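Fans of the fan wafer

The Clerkley Table newsletter, November

If you came by the November bake night, you already know what this item is about, and you probably still have crumbs in your coat. We made fan wafers! Thin, tan, crisp, shaped like a slice out of a very flat pie, the kind you used to get stuck in the top of an ice cream sundae. I have wanted to do these for two years and kept getting outvoted in favor of bread (I love bread, but still).

It started with Ishbel Kerr's pizzelle iron, which came from her aunt in Murnolen and weighs about as much as a car battery. It makes one big round at a time with a pattern like frost on a window. Ishbel had been making full rounds for years, and then last winter she cut one into wedges while it was hot to fit it in a cookie tin, and there they were, little fans. She brought the tin over and I ate most of it standing up in the hallway.

The batter is easy. Three eggs, 122 grams of sugar (Ishbel's aunt wrote it down that way, and I'm not going to be the one to round it off), a stick of melted butter, vanilla, a pinch of salt, and enough flour to make something that drops off a spoon in one slow blob. Let it sit for half an hour with a towel over it. We skipped the rest on the first batch and the wafers came out with a chewy middle, which Toivo Lehtinen says he prefers, so if you're like Toivo, go ahead and skip it.

Cutting is where the fun is. You have maybe ten seconds from the time the round leaves the iron. Slide it onto a board, put a long knife straight across the middle, press down, turn, press again. Don't saw! Sawing gives you splinters. A pizza wheel works if it's really sharp, and kitchen scissors work better than you would think, especially if you want a scalloped edge on the wide end. Six wedges from a round gives a good wide fan. Eight looks more elegant and breaks more.

Between the two irons we had going (Lowri Pritchard brought her electric one, bless her) we got through almost 800 wedges by nine o'clock. That sounds like a lot until you see a room full of people who haven't had supper.

Now, toppings. I thought everyone would want chocolate, and plenty of people did, a quick dip along the round edge and then onto parchment. But the table that got the most traffic was the savory one. Jeanie Forsyth left the vanilla out of a batch, cut the sugar down to a spoonful and put in black pepper and a lot of grated hard cheese, and those came off the iron smelling so good that people left the chocolate to go and hover. They were closer to a cracker than a wafer by then. With a slice of pear they were my favorite thing all night.

The other thing we got talking about was how to set them out. A fan is a lovely shape to work with. Put them points in and you have a sunflower. Overlap them with the round edges all facing the same way and you get fish scales, very pretty on a long plate. Or give each one a plate to itself with something small and bright down at the point, like the stone at the bottom of a pendant. Lowri used a dried cherry, I used a raspberry that rolled off every single time. Pale plates are best for this, the paler the better. My blue ones swallowed the tan completely.

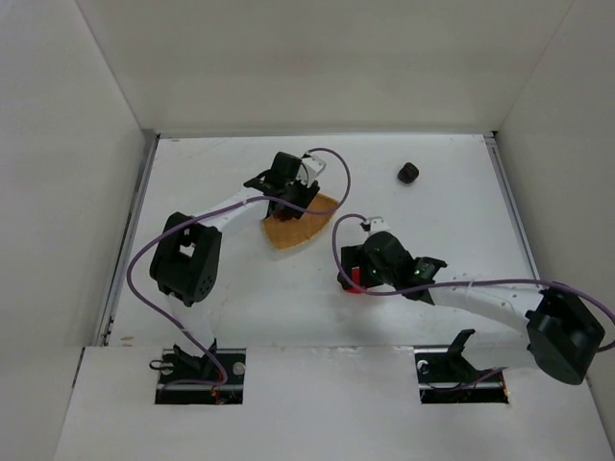 Tan fan, rounded edge out, and a bit of dark red at the point.

A few notes on keeping them. They hate damp. Once they're stone cold, put them in a tin with a tight lid and a square of paper towel on the bottom, and they'll stay crisp for a good week and a half. If they go soft, five minutes in a low oven brings them right back. Stack them all facing one way, and carry the tin flat. I drove mine to my sister's in Semple on the passenger seat, took one corner too fast, and served her what I am now calling wafer gravel. It was great on yogurt.

Ruairi Guthrie has asked whether we can roll the warm rounds into cones next time, and the answer is yes, please, somebody bring a wooden cone form if you have one. I've tried it with a rolled-up magazine and foil, and I can't recommend it.

Both irons will be out again at the winter supper in the Lirnlow Street hall. Doors open at 6:30 p.m. Bring a tin with your name on it, a topping to share (jam is welcome, we ran out fast) and a pair of thin cotton gloves if your fingertips are as soft as mine. Jeanie is making the pepper and cheese ones again and has promised a double batch. If you'd like the full recipe card, it's in the basket by the coat rack, underneath the seed packets.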